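Viso Learning Center
Pages for Young Readers: How Things Work

How Does a Robot Learn to Pick Things Up?

Posted 2024-01-07

Pick up a pencil. Now put it down again. You probably did that without thinking. Your eyes found the pencil, your arm moved toward it, and your fingers closed just hard enough to hold it.

For a robot, each part of that job is difficult. This page explains one way that researchers teach robots to do it. It was written for readers in grades three through five, and it describes work done at the Bavholm laboratory by a team led by Indrek Vasiliauskas.

Two ways to teach

One way to teach a robot is to write down every step. Move forward this far. Turn this much. Close the fingers. Stop. This works well in a factory, where the same part arrives in the same place all day long.

A home or a library is different. Cups get moved. Books are stacked on other books. If the robot follows its list of steps and the cup is not where the list says it should be, the robot will close its fingers on air.

The second way is to show the robot what to do. Researchers call this "learning from demonstration." A demonstration is an example that someone performs so that someone else can learn from it. When a coach shows you how to throw a ball, that is a demonstration.

A tool that a person can hold

At Bavholm, people give the demonstrations with a tool called a hand-held gripper. A gripper is the part of a robot that does the work of a hand. The one used in this project has two fingers. A person holds the tool and uses it to pick up ordinary things. A camera on the tool records what happens.

The camera has a very wide lens, called a fisheye lens. It can take in the fingers, the table and much of the room at the same time. Straight lines, such as the edge of a ceiling, may look bent in its pictures. The computer can still use them, and the wide view helps it work out where the tool is as it moves through the room.

The robot is later given the same kind of fingers and the same kind of camera. What the robot sees while it works is then very much like what the camera saw during the lessons.

From pictures to practice

A video is made of many still pictures shown one after another. The computer studies these pictures together with a record of how the tool moved. It looks for patterns. When an object appears in a certain place between the fingers, what did the person do next? Did the fingers move forward, or did they close?

The computer program that finds these patterns is called a model. The Bavholm team named theirs Babaei. At first, a model makes poor guesses. Each time it guesses, its answer is compared with what the person really did, and the model is changed a little. This is called training.

What the team found

The researchers wanted to know whether it matters where the demonstrations take place. They trained the model twice and tested it after each training.

For the first training, they used 163 demonstrations, all recorded at one table in one room. For the second, they used the same number of demonstrations, but these were recorded at many tables in different rooms. 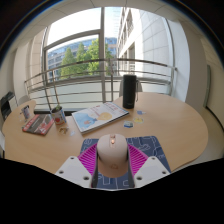

Both times, the robot was then taken to a room in the town of Voltberg that did not appear in any of the recordings. It was asked to pick up a small object 50 times. After the first training, it succeeded 30 percent of the time. After the second, it succeeded 79 percent of the time.

The number of lessons had stayed the same. The places had changed. The team concluded that a model trained in many places pays more attention to the object and less attention to the things near it, such as the color of a table or the light from a window.

The robot still made mistakes. Shiny objects gave it trouble, and so did objects that were lying very close together. The team plans to study these problems next.

Words to know

Demonstration: an example performed so that others can learn from it.

Fisheye lens: a camera lens that shows a very wide view and makes straight lines look curved.

Gripper: the part of a robot that takes hold of things.

Model: a computer program that has learned patterns from examples.

Training: the process of improving a model by comparing its guesses with correct answers.

Try it yourself

Ask an adult for a pair of kitchen tongs. Use them to pick up a sock, a spoon and an eraser, and place each one in a bowl. Then move to another room and do it again with the lights turned low. Write down what you had to change each time. Teachers may copy this page for classroom use.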